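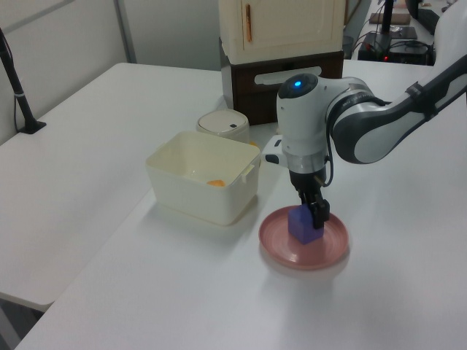 A customer of our shop in Trurby wrote to us that her old play kitchen plates were flat like coasters, and every block or pretend biscuit slid off before it came to the table. She asked if we have a plate with a real edge. We do, and it belongs to the set on this page.

Clalel Small Kitchen Set

The set is made for children who like to serve, store and put away. It has a plate, a storage tray, a canister and a small cabinet. All pieces are sold together, and the plate and the tray can also be ordered one by one.

The plate
Round and shallow, in a pink-red colour. It has rings on the surface and a rim that is slightly raised. A cube block can stand on it without trouble. The plate is safe for washing in warm water with normal washing-up liquid. Please do not put it in the microwave – it is a toy and not for hot food.

The tray
Cream-coloured plastic, rectangular, with a small tab handle on each short end. Children can carry it with two hands. It is good for small things which otherwise go under the sofa.

The canister
Round, cream-white, with a domed lid and a small dark button on the top. The lid lifts off completely. Some parents keep the play coins in it, but we have also heard of raisins. If you use it for real food, wash it first and empty it the same evening.

The cabinet
The upper part is a cream-white cupboard with a vertical orange handle on the door. It rests on a dark brown wooden drawer unit with a white handle across the front. The two parts are not glued, so you can use them side by side if the shelf is low. Wipe the wooden part with a dry cloth only.

Purple block
Colour cubes are not part of the set. They are from the Usport block box and can be found under Building.

What comes in the carton
1 plate
1 tray
1 canister
1 cupboard
1 drawer unit
1 care leaflet

Delivery and returns
We pack each order in paper, without plastic filling. Orders placed before the middle of December will arrive before the holidays. If a piece is damaged on the way, write to us within 7 days and we send a new one – you do not need to return the whole set. Spare lids and spare handles are kept in stock at Ng, our parts counter, and can be ordered by email.

Guarantee
2 years on all pieces, except for scratches from normal play. Clalel has made play kitchens since 2004, and spare handles for the older cabinets are still available.

Page last changed: 11/25/18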